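4. Open, shut and see-through: what people do with small things on a table

4.1 Why the container matters

We came to this part of the study expecting to write mostly about the objects. Pens, cards, keys, cables, folded cloths and loose batteries were what people complained about when we first visited them, and they were what we set out to follow. By the end of the first month we were far more excited by the containers. A pen is a fairly dull thing to trace through a household until you look at where it spends its nights, and then it becomes wonderful material. The same pen might live in a cup, drift into a bin, vanish into a box for most of a season and come back to the cup when someone goes looking for tape.

The Hurkville survey covered 134 tables: kitchen tables, desks, sewing tables, and a handful of surfaces whose owners could not settle on a name. Our working term for any of these is simply "the table." Gebremichael's earlier work on hallway shelves sorted containers by material and by price, and we began with the same scheme. It did a poor job of telling us what would be inside. A cheap tin and an expensive tin of the same shape filled up in the same way. What did sort the containers, and sorted them beautifully, was how much a person could see and reach without doing anything first.

We therefore use three kinds. An open container can be reached into from above with no lid or door in the way. A shut container must be opened before its contents can be seen. A see-through container shows its contents from the side as well as from the top, and in our survey it was nearly always a cup, a jar or a glass. These kinds describe a container as people use it. A lidded box whose lid has been lost for years is open for our purposes, and we coded it that way.

4.2 The open bin

Open bins were the workhorses of the Hurkville tables. They caught things. When we asked people to clear a surface as they normally would before a meal, the bin was the first place most hands went, and it stayed the favorite until it was full. People told us they liked bins because a bin does not ask a question. You can let go of a thing above it and move on.

This makes the contents of a bin a lovely record of interruption. We found half-finished jobs in them again and again: a card waiting for a stamp, a cloth folded for a cupboard upstairs, one glove. One woman in Cokeo, where we ran a short follow-up in December, lifted each item out of her bin for us and named the job it belonged to. She did this with no hesitation at all, which impressed everyone in the room and slightly alarmed her husband.

Light-colored bins with smooth walls deserve a note. Small dark things stand out in them, and several people said they bought white for that reason. The drawback is glare. Under a strong ceiling lamp the inside of a shiny bin can wash out, and pale, flat items are then easy to miss. During coding we looked into bins from more than one side whenever we could.

4.3 The shut box

Boxes behaved quite differently. A shut box was used with more care, and its contents had more in common with one another. Where a bin might hold a card, a cable and a hair tie, a box tended to hold sewing things, or letters, or the pieces of one game. Owners could usually say what a box was for in a single word. They were less good at saying what was in it. We asked people to list the contents of their boxes before opening them, and the lists were confident, short and often out of date. The laughter when the lid came up is all over our recordings.

Handles turned out to be a richer topic than we had planned for. A handle on the side of a box tells a visitor where to take hold, and visitors obeyed it. Owners frequently did not. They had their own habits, sometimes opening a box from the far side or tipping it toward themselves with one thumb. We also noticed that a box with a handle was more often turned so that the handle faced the person who used the table most. On shared tables this was a quiet clue to who had sat down last, and it matched what people told us often enough that we would love to see someone study it properly.

Wooden boxes had one further advantage in the eyes of their owners, who were happy to leave them out when guests came. Bins were moved to the floor or to another room. Boxes stayed, and in several homes became the center of the table for the evening, with plates arranged to suit them.

4.4 The clear cup

The cup is the smallest of our three kinds and the one people talked about with the most affection. It holds long, thin things upright: pens, markers, brushes, scissors with the points down. Because the contents lean, each item shows part of its length through the side, and people picked by color well before they picked by type. "The blue one" was a complete and successful request in every household where we heard it.

Cups rarely stood in the middle of a table. They drifted to the edges, usually on the side of the writing hand, and they stayed there through tidying sessions that moved nearly everything else. Natnael Nigatu, who coded the positions, proposed calling them anchors, and the word stuck. When a cup did move, its owner noticed at once. Bins could travel the full length of a table without a comment from anybody.

4.5 Mixed tables

Most of the tables in the survey had more than one kind of container, and these mixed tables gave us our best material. The arrangement in Figure 2 brings all three kinds together on one surface. The bin is open and has a red item inside, the box is shut, and the cup keeps its colored contents in view at the side. A person sitting down to such a table can learn a fair amount about it before touching a thing, and can learn nothing whatever about the inside of the box.

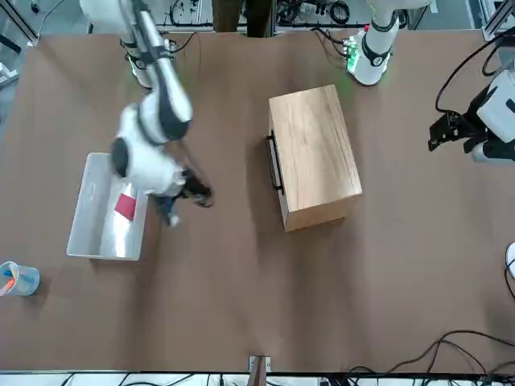
Figure 2. The three kinds of container on a brown tabletop: a clear plastic cup (far left), an open white bin, and a closed wooden box with a black metal handle.

On mixed tables the division of work was sharper than on tables with a single container. Bins took in the new arrivals. Cups took back whatever had been borrowed from them. Boxes were fed last, often from the bin and seldom straight from the table surface. We think this second step, from bin to box, is the heart of tidying as people in Hurkville practice it. The first step clears the table. The second one involves a decision, and it is the one that gets put off. Several people described their bin as "for now" and their box as "for good," although we found plenty of things in bins that had been there longer than anything in the box beside them.

The distance between the two seemed to matter as well. Where the bin and the box stood within an easy reach of one another, people moved items across while talking to us, almost without looking down. Where the box sat on a shelf behind them, the bin was fuller and its owner more apologetic. Our sample is too uneven to put a firm size on this effect, and the Prorum coding sheet recorded distance only as "near" or "far." A finer measure would be easy to add, and we recommend it warmly to anyone planning a similar survey.

4.6 Interviews on the second step

We followed up with 20 of the survey households to ask specifically about moving things from an open container to a shut one. The interviews were held at the table itself, with the containers left where they were. Each began with the same request: choose one thing from the bin and tell us where it should go. The answers ran much longer than we had allowed for, and the transcripts are discussed in Section 5.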